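Drying Space in a Shared Kitchen: What a Dish Rack Can Teach You

Project report, Everyday Design course, Clirkstead campus

Why we picked this

Our class was asked to choose one ordinary object and study how people use it. Other groups went for chairs and backpacks. We went for the dish rack, and we would do it again in a heartbeat! We live in Waltadura, a student house with one kitchen for 18 people, and the rack beside the sink is the busiest thing in the building. Everything passes over it: breakfast bowls, coffee cups, the big pasta pot that never fits. We wanted to know which dishes dry well there, which ones don't, and whether small changes in how you set things down make any difference.

What we did

We tried two racks. One was the house rack, black coated wire over a white ribbed tray. The other was a folding wooden one borrowed from friends at the Istambridge house. We used each for a week in August, washing the same dishes after dinner and checking them again at bedtime. On every check we felt the rims, the insides and the foot rings with a dry paper towel and wrote down whether the towel picked up water. It sounds like a silly way to spend an evening, but people kept coming in to see the results and a few of them joined in.

We also made a short list of positions to compare: fully upside down, leaning with the opening to one side, and standing upright. Plates were left out of this part because both racks hold them in only one way.

What we found

Bowls were the big surprise. Upside down they drain fast inside, but the foot ring on the base is now on top, and it holds a little pool of rinse water like a tiny pond. On our deepest bowls the pool was still there at bedtime. Tipping the bowl a bit, so one side of the ring sits lower, let most of it run off. Since then we have all started tipping our bowls without thinking about it.

Cups with an unglazed rim were our favorite thing to test. The glazed parts wiped dry right away, while the bare clay stayed cool and damp to the touch much longer. A leaning cup did better than one flat on its mouth, as long as the opening pointed a little downward. Leaning the other way, with the opening up, left water in the bottom every time.

The wooden rack was gentler and quieter, and we loved how it looked, but it stayed damp itself and took up the whole counter when open. The wire rack won for bowls and cups. Its weak point is the tray. The ridges lead water away nicely, yet specks of food settle between them, and a quick rinse doesn't get them all. An old toothbrush does.

What the house changed

We put a note by the sink on a Friday, with the word Cù at the top (that is the name of our group, and also what everyone now calls the rack). It asks for three things: tip your bowls, point cups downward, and lift the rack to brush the tray when you have cooked. The second one gets forgotten the most. We would love to repeat the test in winter, when the windows stay shut and the kitchen is steamy, and to add mugs with handles, which we skipped this time for lack of space.

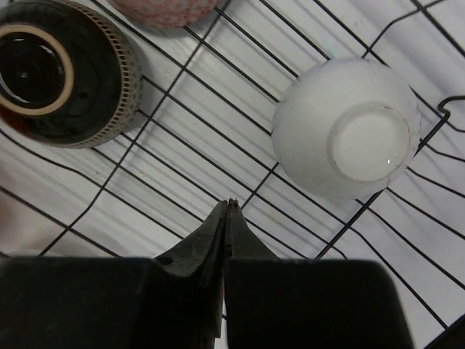
For the winter round we also want to weigh the paper towels before and after each check, so that "a little damp" becomes a number we can compare. The chemistry lab has a small scale we can probably borrow for the evenings.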